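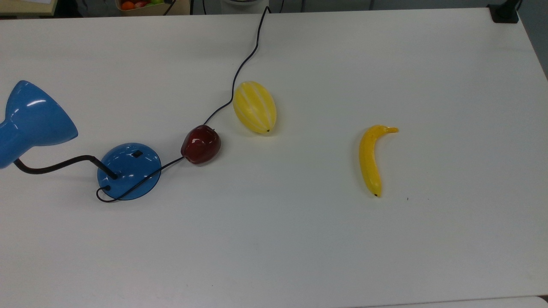
Pedus is selling a tabletop pick-and-place kit again. Two arms, a head camera, a box of props and a year of what they call "guided autonomy." I've had the trial unit since early October and I have opinions. Thread.

First, what the brochure promises. Out of the crate and sorting household objects "before lunch." You talk to it, it clears the table, it learns your stuff. Price on request. I requested. They wanted a call. I did the call. Still no price until I agreed to a trial.

Setup took most of two days. Day one went to the stand and the cables. Day two went to camera calibration, which failed over and over with an error message that said "adjust scene." Adjust it how? The manual covers that in one sentence and the sentence says to contact your dealer.

My dealer is Orellana. Good people, slow email. They sent a newer calibration file and it worked on the first try. So the fix existed. It just wasn't in the box.

Now the objects. Every demo of this kind of thing uses fruit. Apple, banana, melon, white table, plenty of room between them. Fruit is a kind choice. Bright colors, closed shapes, no lids, no labels to read, no wrong way up.

I get why. But if a vendor shows me a banana on a white table, I've learned that it can find yellow on white. My shop doesn't have a lot of yellow on white.

The thing I really wanted to test was the lamp. A gooseneck desk lamp is a nasty object. Shiny shade, bendy neck, and a cord that goes wherever it wants. Run the cord across the table and under the apple and you've got a decent little problem.

So I asked for the apple. In plain words, the way the brochure says you can. "Put the apple in the bin." On a bare table it does that well. Smooth, not fast, no complaints from me.

With the cord under the apple it still goes for the apple. It doesn't seem to know or care that the cord is there. Sometimes the fruit comes away clean. Sometimes the cord comes along for the ride and the lamp scoots across the table after it.

I wrote to Pedus. The answer: cords are "outside the current object set." Okay. Then take the lamp out of the object set. It's on the list they gave me! Desk lamp, listed as supported. I have yet to meet a desk lamp in a shop with no cord on it.

Their list, by the way, says 784 supported objects. I went through it one evening. It counts color versions. A blue lamp and a red lamp are two objects. A green apple and a red apple are two objects. I'd like a number for shapes and I can't get one.

Glossy stuff is the other weak spot. On a dull surface the grasp point lands where you'd put it yourself. On a shiny shade it drifts toward the highlight. Move the overhead light and the grasp point moves too. I could repeat that whenever I liked.

To be fair to them, the banana is boring in the best way. Stand-alone fruit, clear space on every side, it gets it over and over. The melon is fine too until something sits close beside it. Then the arm hangs there thinking and asks me to confirm. I don't mind being asked. I mind the brochure saying I won't be.

About that "guided autonomy." When the arm gets stuck, a remote operator can step in. It's a real service and it works. What the sales page doesn't say is that you get 300 interventions on the base plan and then you pay for each one.

I burned through a silly share of mine in the first week, mostly on that lamp. If you're budgeting, budget for the help and treat the autonomy as a bonus.

Also ask where the operator's view goes. The head camera sees more than the tabletop. It picks up whatever's behind the far edge too, and my back shelf is a mess of boxes and cables that I didn't plan on sharing. There's a crop setting. It's off by default. Turn it on before you do anything else.

Somebody will ask about Dustell. I tried their smaller kit last spring. Cheaper, one arm, worse software, much better manual. It refuses most things up front and tells you why. I found that easier to live with than a machine that says yes and drags the lamp.

And Skekska, the software layer that's supposed to run on both. It installed, it found the cameras, it lost an arm every time the machine went to sleep. I gave up on it after an afternoon. Maybe they've fixed that. I'm not paying to find out.

What I'd want from Pedus before I signed anything: a demo with cords, on my table, under my lights. A price on a web page. A supported list that counts a lamp once. Calibration files that ship with the kit.

What I'd tell a friend: if your job is soft, colorful, well-spaced things on a plain surface, the trial is worth your time. The grasping is gentle and the pickups on simple items are more reliable than I expected.

If your job has wires in it — and I mean any wires — wait.

The trial ends at the end of the month. Orellana asked if I want to extend. I said I'd extend if the cord thing gets a fix, with a version number attached and not a "we hear you." No reply yet as of 4 p.m.

Replies are open. If you've got one of these running on real parts, no fruit, please post what you're picking and which plan you're on.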